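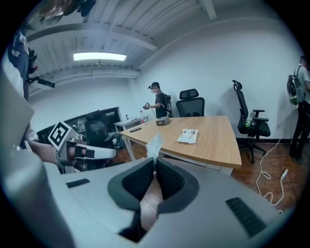
Tissue paper at the ready, and the desk not quite bare, with something black near the left front corner.

I have wrapped a lot of things in tissue paper this year. Mugs, mostly, but also a teapot lid, a pair of brass candlesticks, eleven Christmas baubles and, in a low moment, a potato masher. I'd always thought of tissue as the stuff you rip off to get to the present, and I used to bin it without a second glance. Then I moved house with nothing but newspaper and a roll of parcel tape, lost most of my grandmother's tea set somewhere on the Skerkow road, and became a changed woman.

My teacher in all this has been Jennylyn Sison, who spent years in the packing room at Lagman, the china shop, and who can parcel up a gravy boat while holding a conversation about something else entirely. She buys her tissue in packs of 500 sheets and thinks I'm mean with mine. "Crumple it!" she kept telling me, the first afternoon I tried. I'd been folding everything flat, with lovely sharp corners (I was very proud of my corners), and she undid the lot.

A flat sheet will keep the dust off and stop things scratching, but it's the crumpled one that does the cushioning. You want it scrunched loosely, so there's still some air in it. Squash it into a tight little ball and you may as well pack your glasses with pebbles. Jennylyn picks a sheet up from the middle and lets the edges do what they like, then pokes the peak of it down inside the cup. A second sheet goes round the outside, and the handle gets a twist all of its own.

The other thing she's fierce about is the table. I'd been packing on the floor like most people do, and after an hour my knees were finished and I'd put my foot through a lampshade. A desk is far better. I like one with a pale wood top and slim white legs, the sort you can see under, so a dropped teaspoon doesn't vanish for a fortnight. Mine came from Tornen and it's a warm honey sort of colour that shows up white paper beautifully. You'd be amazed how easily a small china saucer disappears on a white worktop under a heap of tissue. I nearly threw one out twice.

Keep the paper on one side and the boxes on the other, and leave the middle clear. I break this rule constantly. Rodel Fajardo, my neighbour, came round in June to help me with the glassware and put his tea down in the middle, then his phone, then a sandwich, and by four o'clock we were wrapping wine glasses on the windowsill.

Now, money. A pack of 200 sheets sounds like plenty and it isn't, at least for a kitchen. I got through one before I'd reached the second cupboard. It does all get used again, though — I smooth the sheets out with my forearm, stack them in a drawer and pull them out when birthdays come round. The creased ones are better the second time anyway, as they've gone soft and stopped that awful rustling.

Coloured tissue is another matter. It's pretty in a gift bag, but if it gets damp the dye can come off on pale china, and I have a faintly pink butter dish to prove it. White for storage, then, and acid-free if it's something you mean to keep for years, like a christening gown or old photographs.

I've got the loft to do next. There are 32 boxes up there, most of them marked "misc" in my own handwriting, and Jennylyn has offered to come over if I provide the cake and a proper chair. I've ordered another pack of paper and cleared the desk.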